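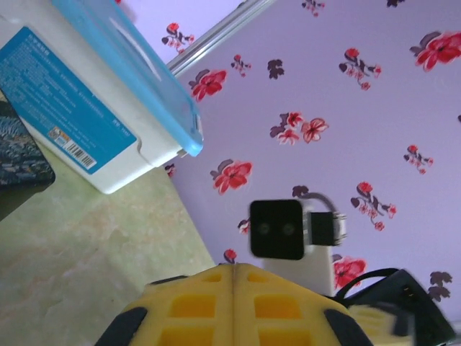
4 Inbetriebnahme des Luftentfeuchters Vellska 34

4.1 Aufstellort

Das Gerät ist für geschlossene, frostfreie Räume vorgesehen. Die Raumtemperatur muss im Betrieb mindestens 7 °C betragen. Bei niedrigeren Temperaturen schaltet der Verdichter ab, der Lüfter läuft weiter.

1. Gerät auf eine ebene, tragfähige Fläche stellen. Schräglagen werden vom Schwimmerschalter als voller Behälter ausgewertet.
2. Seitliche Abstände zu Wänden und Möbeln einhalten (siehe Maßblatt im Anhang B).
3. Die beiden vorderen Lenkrollen feststellen.
4. Türen und Fenster des Raums schließen.

Hinweis: Nach einem liegenden Transport muss das Gerät vor dem ersten Einschalten über Nacht aufrecht stehen. Das Kältemittelöl läuft in dieser Zeit in den Verdichter zurück.

VORSICHT
Gerät nicht am Netzkabel oder am Ablaufschlauch ziehen. Zum Anheben ausschließlich die Griffmulden verwenden.

4.2 Ablauf anschließen

Im Auslieferungszustand sammelt das Gerät das Kondensat im Behälter. Für den Dauerbetrieb liegt ein Ablaufschlauch mit Überwurfmutter bei.

1. Netzstecker ziehen.
2. Behälter entnehmen und Blindkappe am Stutzen A abschrauben. Die Blindkappe aufbewahren.
3. Dichtung in die Überwurfmutter einlegen, Mutter von Hand anziehen. Kein Werkzeug verwenden.
4. Schlauch mit durchgehendem Gefälle zum Bodenablauf verlegen. Das Schlauchende darf nicht in stehendes Wasser eintauchen.
5. Behälter wieder einsetzen, bis er hörbar einrastet. Ohne eingesetzten Behälter läuft das Gerät auch bei angeschlossenem Schlauch nicht an.

Ist kein tiefer liegender Ablauf vorhanden, kann die Kondensatpumpe Bradero nachgerüstet werden. Deren Montage ist in einer eigenen Anleitung beschrieben.

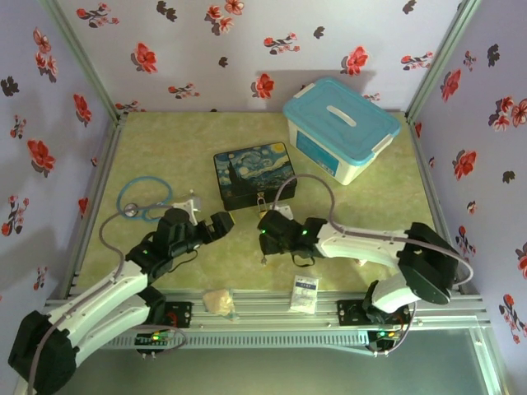 4.3 Einschalten und Sollwert einstellen

1. Netzstecker in eine Schutzkontaktsteckdose stecken. Die Anzeige zeigt zunächst die Softwareversion, danach die aktuelle relative Feuchte.
2. Taste EIN/AUS drücken. Der Lüfter startet sofort, der Verdichter mit Verzögerung.
3. Mit den Pfeiltasten die gewünschte Feuchte wählen. Für Wohn- und Lagerräume sind 50 % voreingestellt.
4. Taste SET gedrückt halten, bis der Wert nicht mehr blinkt.

Wird SET nicht betätigt, verwirft das Gerät die Eingabe und arbeitet mit dem zuletzt gespeicherten Sollwert weiter.

Der Fühler sitzt hinter dem Lufteinlass. In großen oder verwinkelten Räumen kann der angezeigte Wert daher von der Feuchte an der Außenwand abweichen. In diesem Fall den externen Fühler Potgieter an der Buchse X2 anschließen - das Gerät erkennt ihn beim nächsten Einschalten und zeigt ein E hinter dem Messwert.

Hinweis: Bei der Bautrocknung die Betriebsart DAUER wählen. Der Sollwert bleibt dann ohne Wirkung.

4.4 Betriebsstunden und Filteranzeige

Der Zähler für den Luftfilter beginnt bei 0 und läuft bis 499. Danach blinkt das Filtersymbol.

1. Gerät ausschalten, Netzstecker ziehen.
2. Filterrahmen nach oben herausziehen.
3. Filter absaugen oder mit lauwarmem Wasser ausspülen und vollständig trocknen lassen.
4. Filterrahmen einsetzen, Gerät einschalten und die Taste FILTER drücken, bis der Zähler auf 0 springt.

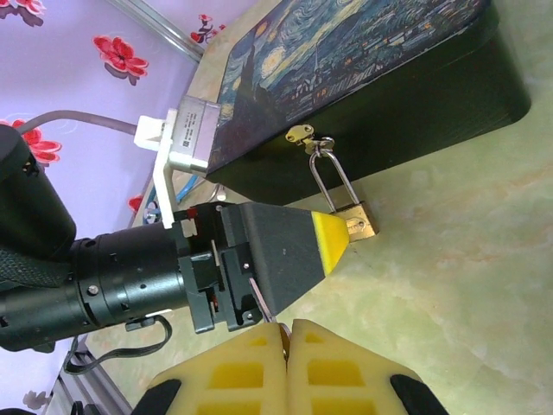
Der Wartungszähler läuft unabhängig davon und lässt sich nicht über das Bedienfeld zurücksetzen. Bei 3.000 Betriebsstunden erscheint die Meldung SRV. Das Gerät bleibt betriebsbereit, die Prüfung des Kältekreises ist jedoch durch einen Bovesine-Servicepartner zu veranlassen.

WARNUNG
Arbeiten am Kältekreis dürfen nur von sachkundigem Personal ausgeführt werden. Die Rückwand nicht öffnen.

4.5 Meldungen bei der Inbetriebnahme

F1 - Behälter voll oder nicht eingerastet. Behälter leeren, Sitz prüfen.
F2 - Fühler nicht erkannt. Stecker an X2 prüfen, Gerät aus- und wieder einschalten.
F4 - Abtauung aktiv. Keine Maßnahme erforderlich, die Meldung erlischt selbsttätig.
F7 - Raumtemperatur zu niedrig. Siehe 4.1.

Tritt eine Meldung nach der Behebung erneut auf, das Gerät vom Netz trennen und die Seriennummer vom Typenschild bereithalten. Das Typenschild befindet sich hinter dem Behälter.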